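Subject: Re: [Kasville Eats] Peach pie at Prins
From: Urszula Jasińska
Date: August 1, 2023

> Has anybody tried the bakery in Denau yet? Is it worth the 15 miles, or should I stick with Prins?

Go, go, go! We drove over with my sister and came home with two pies and a bag of rye rolls (the rolls didn't make it past the county line). The crust is all butter and the peaches still taste like peaches – no syrupy goo.

Prins is still my pick for doughnuts, though.

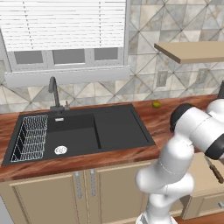

They also take orders for November already, so I put my name down for a pecan. Call ahead if you want the plum cake, it goes fast!

Urszula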